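Gallery: the Zuton teardown cell
=====

Welcome to our gallery page for the Zuton cell. Zuton is the package we offer to companies that receive many old desktop computers and want to take them apart for reuse of the parts. We are a small firm, Farnthorpe, and we build the cell, install it and teach your people to run it. The full price list and the technical sheet are on other pages, so on this one we keep the text short and let you see the work.

A few facts first. The cell comes with two arms, the aluminum table, one tool panel and the Trosero software, which holds the recipes for each model of computer. At delivery the library has 187 recipes. If your model is not among them, you can send us a sample and we will write the recipe for you. This service is included in the first year.

## Drive caddies

The hard drive is normally the first part our customers ask for, because the data on it must be handled with care. Many office computers hold the drive in a plastic caddy without screws, and such a caddy is a good job for the gripper with fingers.

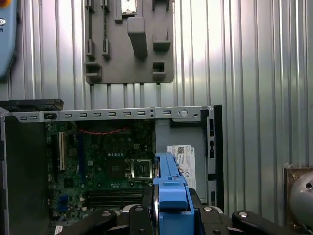 The fingers need to hold the plastic firmly but they must not bend it. In Trosero you set the grip force for every part separately, and you can save it together with the recipe. We advise to start with a low value and go up in small steps. The fingertips are a wearing part — please order a spare set together with the cell, the part number is 717.

We are often asked if the cell can also put the drive back. Yes, it can. Mutiso, the repair shop where we tested the first version, uses the same recipes in the other direction when they prepare computers for resale. It takes more patience in the setup, as the caddy has to meet its rails quite exactly.

## Cables and drive bays

Cables are the difficult part of this work and we prefer to say so openly. A board or a cage is always in the same place, but a bundle of wires lies differently in every computer. For this reason Trosero asks for a new picture of the case before each move near the cables. It makes the cycle slower. You can switch it off, but we do not recommend it.

For the same reason we deliver the cell with two arms. You can give each arm its own tools and its own part of the recipe, and the software keeps them from entering the same space together.
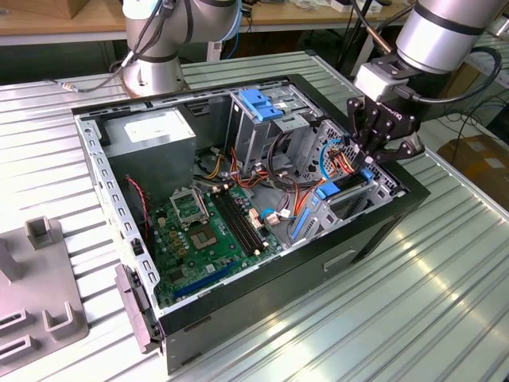 ## What you need on your side

- A level floor and a free area beside the table for boxes with parts.
- One person who can be trained. The course takes 70 hours, and half of it is done on your own computers.
- A normal network connection for updates of the recipe library.

The manual has 177 pages and is available in English and Spanish. We can send it to you before you decide — many customers find it more useful than a brochure. For a visit or a trial with your own machines, please write to the Farnthorpe sales desk and tell us which models you receive most. Trials are free of charge until the end of June.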